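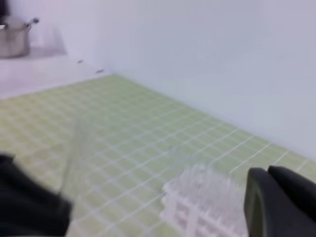
Tunholm Tool and Kitchen Library
Frequently asked questions
Last updated March 6, 2024

What is it?
A library, except that the shelves hold sanders, jam pans and one very large paella dish. You join, you borrow, you bring it back. We're on Predell Road, behind the Jokudside bus stop.

Do I have to live in Tunholm?
No. We did once try to write a rule about it and gave up at the question of which side of the river the allotments are on.

How much does it cost?
Membership is £50 a year. Most items are then free to borrow. The carpet cleaner and the marquee carry a small extra charge, shown on their labels. Bring proof of address when you join, and a card to pay with. We don't take cash, having once lost the key to the cash box for most of a winter.

How many things can I take at once?
4. A box of drill bits counts as one thing. A ladder counts as one thing, however it feels on the walk home.

How long can I keep them?
2 weeks. You can renew online unless somebody else has booked the item, and in spring somebody else has always booked the hedge trimmer.

What happens if I'm late?
We send a polite email, then a less polite one. There are no fines, but you can't borrow anything else until the late item is back.

I broke it. What now?
Tell us. Tools wear out and we expect that. What we don't enjoy is finding a snapped jigsaw blade put back in its case with great care, as though it might heal. If the damage goes beyond fair wear, we may ask you to pay towards the repair, up to a limit of £60.

Does it have to be clean?
Yes please. Kitchen things should come back washed and dried, garden things with the garden removed. The pasta machine must never be put in water. It says so on the lid, in large letters, for historical reasons.

Can I donate my old things?
Often, but ask first. We are well supplied with fondue sets. Good cordless drills are welcome, provided the charger comes too.

Will you show me how to use it?
We'll go through the basics at the desk. For the chainsaw you need to have done the Purba safety course, and watching a video does not count. The next course is in May and places are booked at the desk.

Can I book the paella dish for Christmas?
You can. Measure your hob first.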